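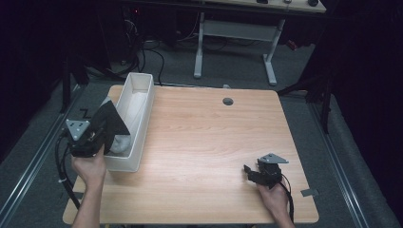 Spent most of Saturday on the cloth task again. We now have 387 demonstrations collected with the hand-held grippers, and I retrained the Plinano policy on all of them.

The first run used 263 demos and kept closing on air when the cloth was bunched against the wall of the bin. Man-lok Poon suggested weighting the last second before the grasp more heavily. That helped – misses went from 42 to 17 over 133 trials.

It still struggles in the corners. Nayeli Palomino wants to try a shorter action horizon next, so I'll run that before recording anything new.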